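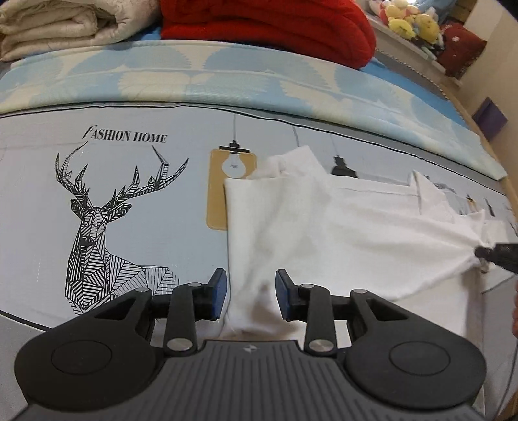

The hand-held gripper at work on a white garment at Sze-wing Kan's home in Tudham.

A Tudham woman who has spent the better part of a year building a pair of hand-held grippers at home will be showing them off at the town's makers' open evening in July, and she would very much like people to bring their washing.

Sze-wing Kan, a retired dressmaker, calls the project Jekotar — a word her grandson came up with when he was small and which has stuck to one thing or another in the family ever since. The plan is that a person holds a gripper and does an ordinary household job with it, folding a top, say, or straightening a pillowcase, and the recordings are then used to teach a robot arm to do the same. The arm itself is still in pieces at the Kong Yard workshop, where Sze-wing rents a bench, and she is cheerful about how long it may take to put together.

"I folded clothes for a living, more or less, for most of my life," she said over a very welcome pot of tea. "I thought it would be the easy bit. Then I tried it with two fingers that don't bend and I was all over the place. You lose the hem, you go back for it, and by then the sleeve has gone off somewhere else."

The work is done on the bed in the spare room, where there is good light until teatime and nobody minds the mess.
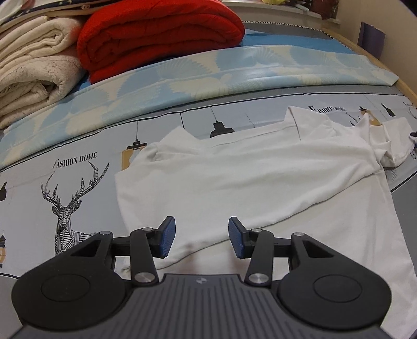

She has got through 13 versions of the finger pads so far, the early ones being too slippery for cotton and a later set so grippy that they would not let go of a sock. Shirts with collars remain the hardest, she says, and she has a particular grudge against anything with a hood. Up to now she has saved 400 folds, each of them a short recording, and she goes through them in the evenings with the radio on, throwing out the ones where she got in a muddle.

Much of the help with the wiring and the software has come from Asel, a neighbour two doors along who was roped in over the garden fence last autumn and has been coming round ever since. The pair now have their eye on towels, which Asel reckons will be a doddle and Sze-wing reckons will not.

The open evening is at Kong Yard and doors open at 5. There are 14 benches taking part, with woodturning, clock repair and a home-built loom among them, and entry is free. Visitors can have a go with the grippers themselves, and children are welcome as long as they come with a grown-up. Clean washing only, please — Sze-wing was quite firm about that.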